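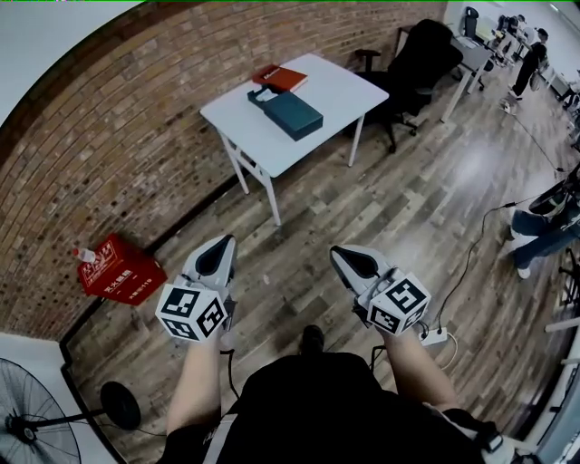

Fig. 1. White square table near a brick wall.

Setting up your Mendon bedroom heat logger

Great, you're nearly ready for your first night of readings!

1. Pick a shaded spot at bed height, well away from the AC vent.
2. Press and hold the side button until the light blinks green.
3. Open the Statico app and tap Add Logger.
4. Set the sampling gap to 20 minutes — short enough to catch those sticky hours before dawn.
5. Tap Start before you go to bed.

Note: The logger stores 500 readings. Once it's full, the oldest ones are overwritten, so sync every Wednesday (or whichever day suits you).

Caution: Do not cover the air slots or place the logger on a radiator.

To see how several warm nights in a row add up, open Night Streaks and swipe left — it's a lovely chart!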